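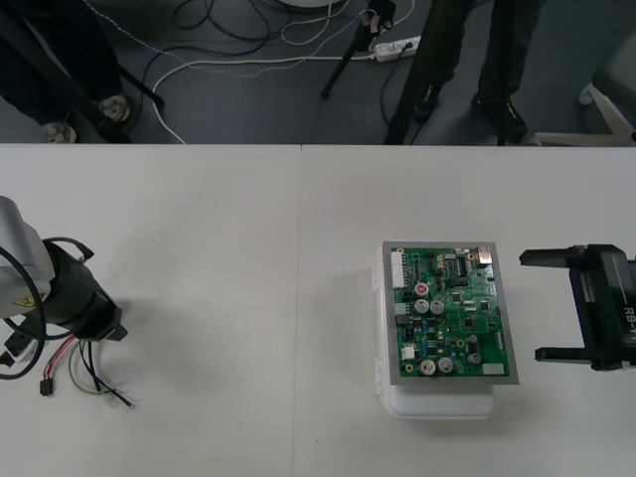 Clilier > Workshop documents > Electrical bench > Board and enclosure checks

We use cookies to remember your site and language settings. Accept | Manage

Bench inspection checklist: control board on metal plate, plastic enclosure
Site: Curnden, small assembly room
Checklist issue 34, reviewed in June

Complete with the supply isolated. Mark each line P (pass), F (fail) or N/A. Comments are required for every F.

1. Bench and surroundings

1.1 Table top level across the panel joint, no lip at the seam. P
1.2 Surface free of swarf and wire offcuts. P
Comment: small dark marks on the white top. Wipe before the next board is set down. If they stay, record them as staining.
1.3 Floor clear of packaging and trailing leads. F
Comment: clear plastic bag under the far edge of the table. Bag to go in the film bin – slip hazard.
1.4 Enclosure stands flat and clear of the table edge. P

2. Loose wiring

2.1 Every free conductor identified before the board is energised. F
Comment: one black lead has a bare end. Fit a sleeve or cap. Bare ends are not accepted on this bench, supply on or off.
2.2 Ring terminals fastened or insulated. F
Comment: one small ring terminal loose above the board. It must not be able to touch the components or the tray.
2.3 Plugs held by the body when mating, no pull on the wires. P
2.4 Red and black pairs checked for polarity against drawing 28. N/A
Comment: drawing not at the bench. Leave unconnected until it is.
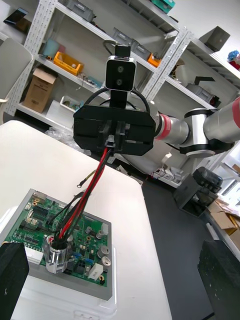 2.5 Slack in the harness enough to reach the header without strain, and not so long that it lies across the capacitors. P
Comment: dress the lead away from the taller parts before the cover goes on.

3. Board and plate

3.1 Board seated square, grey border visible on all sides. P
3.2 Large capacitors upright, tops flat, no leakage at the base. P
Comment: allow 2 minutes after isolation, then measure across the terminals before touching. Do not rely on the time alone.
3.3 Multi-pin header straight, no bent pins. P
3.4 Board label present and fixed flat. P
Comment: copy the number to the Dendska register by hand.
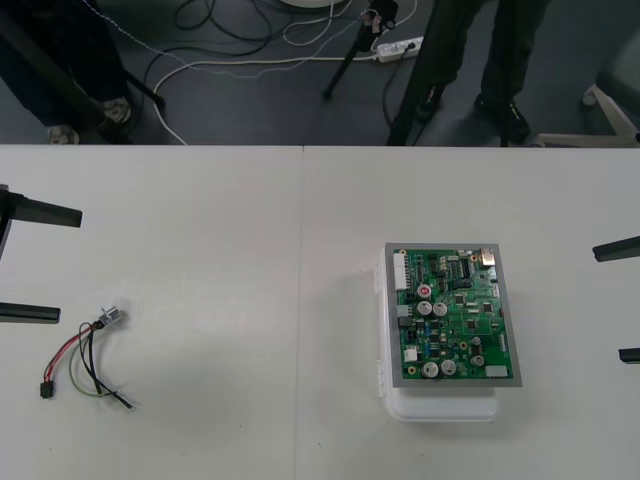 3.5 Metal jack at the board corner free of debris and firm in its mounting. P
3.6 Edge of plate deburred. F
Comment: sharp on one side when run with a gloved finger. Return to Do for finishing – 700 grit is enough.

4. Enclosure

4.1 Hinge tabs whole, no whitening at the root. P
4.2 Body free of cracks at the rounded corners. P
4.3 Plate fixed to enclosure before the unit is lifted. N/A
Comment: inspected on the bench only. Lift from the enclosure body with both hands.

Result: hold. Clear 1.3, 2.1, 2.2 and 3.6, then repeat section 2 in full. Item 2.4 stays open until the drawing is issued to the bench.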